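6. Faults and safety stops

6.4 Grip does not release (fault 22)

This section applies to the Landach hand unit when it is used with the Morkum base station to record kitchen tasks. Read section 2 (Safety) before you start. Have the small hex key from the kit within reach.

What happens

The jaws close on an object and stay closed when the trigger is let go. The status light on the hand unit turns solid red and the base station shows fault 22. Recording stops by itself. The part of the take made before the fault is kept but marked "incomplete".

Usual causes

Trigger return spring dirty or out of its seat.
Jaw pads worn, so that the object is wedged between the bare jaw faces.
Object too wide at the point of grip. The limit is 85 mm.
Liquid in the jaw slide. This is common after work with spray bottles and dish soap.

CAUTION: Do not pull the object out of closed jaws. The slide can let go suddenly and pinch your fingers. It can also bend the slide, and a bent slide cannot be adjusted.

CAUTION: If the object holds a cleaning product, wear gloves and eye protection. Keep the nozzle pointed away from your face and from anyone standing nearby.

Releasing the jaws

1. Stop moving. Set the object down on the counter and let the counter take its weight. Keep hold of the hand unit with your other fingers clear of the jaws.

2. Press the stop key on the base station. Wait for the red light on the hand unit to go out.

3. Turn the release screw counterclockwise with the hex key. One full turn is normally enough. Do not go past two turns or the screw will come out of its thread.

4. Open the jaws by hand, using the ribbed tab and not the pads.

5. Lift the hand unit straight up and away from the object.

6. Turn the release screw clockwise until it stops. Do not overtighten.

Note: If the jaws are still closed after step 3, leave the object where it is, unplug the battery and call service. Do not use pliers.

Cleaning and checking

7. Wipe the slide and both pads with a dry cloth. Do not spray anything into the slide.

8. Check the pads. Replace them as a pair if the ridges are worn flat.

9. Pull the trigger and let go. It should snap back fully. If it comes back slowly, take off the side cover and see that the spring is seated on its pin.

10. Check that the marker cube is firmly attached. A loose cube is easy to miss at this point, and every take made with it will show position errors. If the cube moves when you push it with a finger, tighten it and repeat the calibration in section 3.5.

Clearing the fault

11. Plug the battery in again if you removed it. Hold the reset key until the light turns green.

12. Open and close the jaws several times with nothing in them. Battery charge must be above 80 percent for this check, as a weak battery can bring the fault back.

13. Put the object upright on the counter and grip it at its narrowest part. For a spray bottle, use the neck. Keep your hand and sleeve off the marker cube so that the fixed camera has a clear view of it.

14. Let go of the trigger before you lift. If the jaws open and the light stays green, record a short test take.

Note for units sold before November: The release screw on these units has a left-hand thread. Turn it clockwise in step 3 and counterclockwise in step 6. The serial number on these units ends in K.

Repeat faults

If fault 22 comes back within the same session, take the unit out of use and label it. Write down the object and what the trigger felt like when it stuck. Send the unit with its log file to Kravchuk Service, Lostmont, to the attention of Tõnu Kalniņš. Use order code 155 for a replacement spring and pad set.

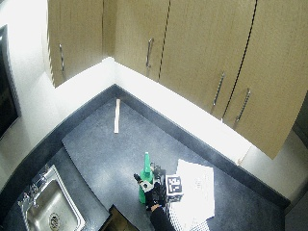
6.5 Marker not found (fault 31)

The base station shows this fault when the fixed camera loses the marker cube during a take. Uncover the cube, turn one printed face toward the camera and wait for the green light. If the fault remains, clean the printed faces with a dry cloth and repeat the calibration in section 3.5.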